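# Getting Marks Off a White Tabletop

Most marks on a white table come off with dish soap and a damp cloth. Start there before you open anything stronger. 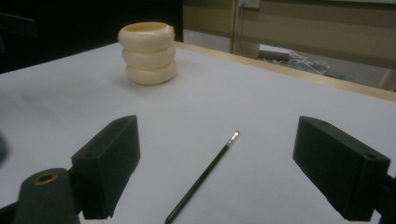

*Stacked rings on a white tabletop with a light wooden edge.*

**Pencil.** Use a clean white eraser and light pressure. Brush the crumbs off before you wipe, or they smear gray.

**Ballpoint.** Dab rubbing alcohol on a cotton ball and blot. Change the cotton as soon as it picks up color. Test a hidden corner first, especially if the top is painted.

**Tea and coffee rings.** Mix baking soda with enough water to make a paste. Leave it on for 6 minutes, then wipe and rinse. Old rings may need a second round.

**Crayon.** Warm the spot with a hair dryer on low and wipe with a paper towel. Wash off the greasy film with soap.

**Glue.** Let it dry all the way. Lift the edge with a plastic card, never a knife.

Things to keep away from white tops:

- scouring powder
- steel wool
- bleach left to sit
- the green side of a kitchen sponge

Bare wood edges soak up water, so go over them with a wrung-out cloth and dry right away. If the edge feels rough afterward, sand lightly with the grain and rub in a little mineral oil. Check that the oil is food safe if you eat at the table.

Soo-ah Woo wrote in to suggest a melamine sponge for scuffs. Fine on a matte top. On gloss it leaves a dull patch.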